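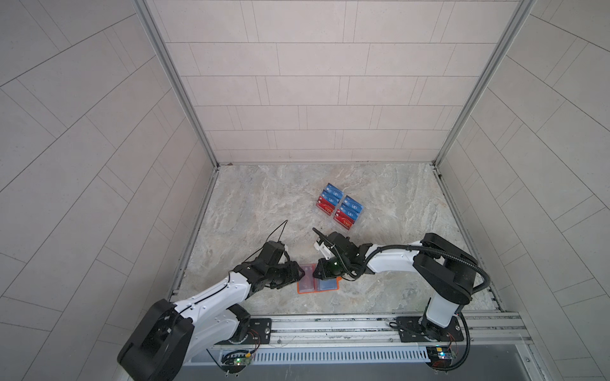
*Cartões e respetivo suporte, chão marmoreado, azulejo cinzento-claro.*

**Relatório intercalar — Feijões de Horta, 2.ª fase**
Para: Fundo Pellimer, a/c Ghizlane Lamrani
21 de fev. de 2021

Vai curto, o resto segue com o relatório financeiro.

**Recolha.** Fechada nas freguesias do vale, por fechar na serra. Três variedades novas em relação ao último relatório: um feijoeiro de trepar de grão rajado, uma carrapata pequena e um branco que a família chama "do padre" (nome a confirmar, há outro "do padre" na base e não é o mesmo). Estrada da serra cortada duas semanas em janeiro, as visitas passaram todas para a frente. Duas famílias entretanto já semearam ervilha no lugar do feijão, temos de voltar lá depois.

**Germinação.** Ensaio em papel humido, lotes de 200 sementes. Bons resultados nos lotes recentes. Os lotes antigos guardados em garrafa de vidro portaram-se melhor do que os de saco de pano, diferença grande. Gorgulho em dois sacos, postos no congelador e separados do resto. Roya Mahmoudi repete o ensaio do rajado, o primeiro apanhou bolor e não conta.

**Multiplicação.** Talhões em Jultutthorpe lavrados, ainda sem estrume. Faltam as estacas — o fornecedor prometeu e não entregou, já pedimos preço à Cutano. Se não vierem até à sementeira usamos cana, que há no ribeiro e custa só o corte. Distância entre variedades mantém-se como na proposta, com milho pelo meio.

**Fichas.** Passagem do caderno para a base Tai a andar. Nomes locais são o pior: a mesma semente com quatro nomes, ou quatro sementes com o mesmo nome. Rachid Lahlou está a rever as gravações e marca as dúvidas a amarelo.
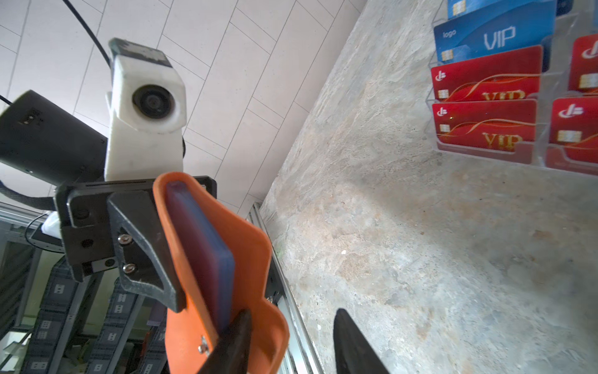 Folke Engebretsen leu o rascunho e pede que não se junte nada na base só por o grão ser parecido, que se espere pela flor e pela vagem, mesmo que isso atrase as fichas para depois de junho. Aceite. Ficam como provisórias, com o nome que a família deu.

**Contas.** Gastos até agora 2.810 euros, quase tudo deslocações e frascos. Mais de 250 euros só em combustível para a serra, acima do previsto. Pedimos para passar a verba do encontro presencial (adiado, como é óbvio) para vedação dos talhões, os javalis entraram lá no outono. Precisamos de resposta por escrito antes de encomendar a rede.

**A seguir**
- acabar a serra, começando pelas duas familias da ervilha
- repetir germinação do rajado
- estacas ou cana, decidir
- estrume
- folha de devolução de semente: Hsin-yi Tsai tem o modelo, falta traduzir a parte de trás

Faturas em anexo, menos a dos frascos, que veio com o NIF errado e foi devolvida. Mando assim que chegar a corrigida.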